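Home News Products Dealers Press Contact

Pendetti to Move Dining Table Finishing to Plalberg in March
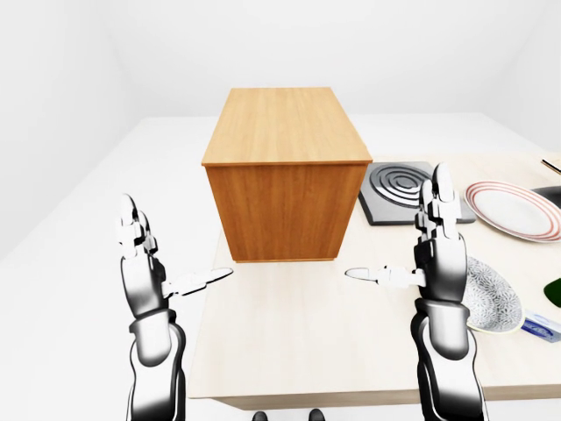 Dealers who sell Pendetti tables have been asking for shorter waits for more than a year, and one of them, in a letter to the company this winter, wrote that customers will forgive a price increase sooner than they will forgive a third change of delivery date. The same letter asked for a single phone number for repairs and for finish samples that match what is shipped.

Pendetti announced on Monday that it will answer those requests by bringing all finishing work on its dining tables and storage chests under one roof in Plalberg. The work is now divided between the main plant in Annan and an outside shop. The change takes effect in March.

Under the current arrangement, table tops are cut and glued in Annan, trucked out for sanding and oiling, and trucked back for assembly and packing. Each trip adds days to an order. It also adds handling, and most of the dents and corner damage recorded last year were found after one of the two transfers. Once the Plalberg building opens, tops will leave Annan one time and will be finished, assembled, packed and shipped from the new location.

The building is a former paper warehouse on the rail side of town. Pendetti has leased it for 5 years with an option to renew. The roof has been repaired and the loading doors on the north wall have been replaced. A spray room and a separate oiling room are being fitted out now, along with a curing area where tops will rest flat on racks before the legs go on.

Of the 192 people employed by the company, most will see no change in where they work. Finishers who now report to Annan have been offered the same jobs at the same pay in Plalberg, and a shuttle will run between the two sites at the start and end of the day shift. Hiring for the remaining positions in the packing department opens in January. Applications can be picked up at the Annan front office or requested by mail.

The company will also revise its finish range. The Jollen line, introduced as a dark-stained collection, will be offered in 2 finishes: the original dark stain and a clear hardwax oil. The gray wash will be dropped once present stock is sold. Dealers holding gray floor models may keep them or return them for credit through the end of the spring season. Replacement leaves for gray tables already in customers' homes will still be made to order.

New sample blocks will go out to all dealers before the move. They will be cut from the same boards used for production and finished in Plalberg by the regular crew. Older blocks should be thrown away when the new ones arrive, as the clear oil is slightly warmer in tone than the lacquer it replaces.

Repair requests will be handled by one service desk, open from 8 a.m. to 5 p.m. on working days. Owners will be asked for the number stamped on the underside of the table or inside the lid of the chest. Tables bought before the stamp was introduced are still covered, and a sales receipt will be accepted in its place.

A backlog of some 468 orders is expected to be cleared before the changeover. Orders placed after the middle of February may be held for the new building, and dealers will be told at the time of ordering which site will ship them. Prices for the Jollen line will stay the same through the summer. Freight charges will be recalculated from Plalberg, which will lower them for most dealers to the east and raise them slightly for those on the coast.

Pendetti makes solid wood dining tables, benches and storage chests for homes and small restaurants. Its furniture is sold through independent dealers.

Press inquiries and requests for sample blocks should be sent to the Pendetti office in Annan.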